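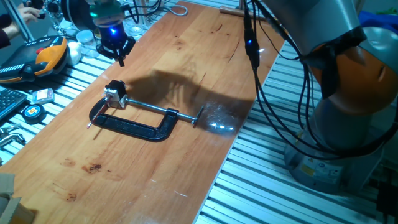

Loan periods of a week are too short for glue work, Recep Değirmenci told the Poseddale tool library in the written consultation that closed in December, and the library has now changed its terms to match. Clamps, cauls and bench vises move to a two-week loan. Power tools stay at one week.

The change takes effect at the start of next month and applies to all 1,231 items in the catalog, each of which has been placed in one of two classes. Class A covers anything with a motor, a heating element or a blade guard. Class B covers hand tools, measuring tools and workholding. The class is printed on the tag after the item number. Tags without a letter will be replaced when the item next comes back to the counter.

Workholding accounted for most of the late returns under the old terms, according to the library's annual summary. Many wood glues allow the clamps to come off after an hour or less, but a joint is normally left overnight before it is put under load, and a chair or a cabinet is often glued in stages. A borrower with four clamps and a six-joint frame can use up a week without much waste.

Renewals have also been revised. A class B item may be renewed once, online or by phone, if there is no hold on it. A class A item must be brought in for inspection before it goes out again. The inspection covers the cord, plug, switch and guard and takes place at the counter between 4 p.m. and 7 p.m.

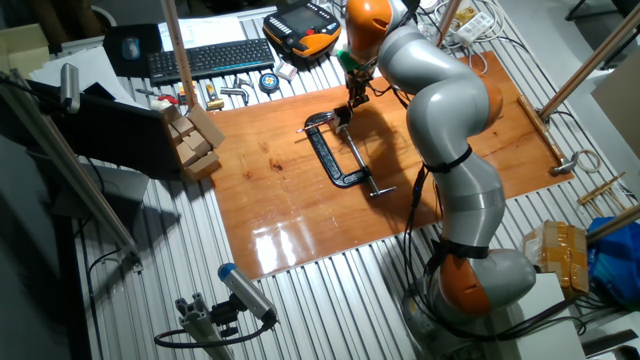
Screw threads are where the damage shows first, Yavuz Eren wrote in reply to the draft terms, and he asked that cleaning be made a condition of return. The final version includes it. Dried glue is to be removed from threads, pads and handles before the tool is handed in – a brass brush is suitable, a file is not. Threads should be left with a light film of dry lubricant. Oil is discouraged because it transfers to bare wood and interferes with finishes.

Items returned with glue on the thread will be accepted and logged, with no charge on the first occasion. On the second, the borrower loses the renewal option for the rest of the year. C-clamps with a bent screw or a sprung frame should be reported and not straightened at home. A frame that has been bent back can fail at well below its rated load.

The library has also published a short note on protecting finished surfaces. It recommends scrap wood or cork between the clamp pad and any varnished face, and wax paper wherever squeeze-out may reach the pad. 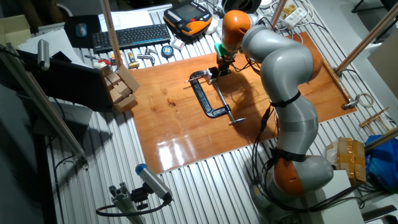 C-clamp on a varnished wooden board.

Catalog numbers will not change. The library plans to expand the collection to 2,000 items, with priority given to bar clamps, band clamps and moisture meters, which had the longest hold lists last year. Donated clamps are accepted if the screw runs freely over its full length and the swivel pad is present.

Existing loans run to the date already on the slip. Holds placed under the old terms keep their position in line. The full terms are posted at the counter and at the Gadari Street drop-off, where class B items only can be returned after hours.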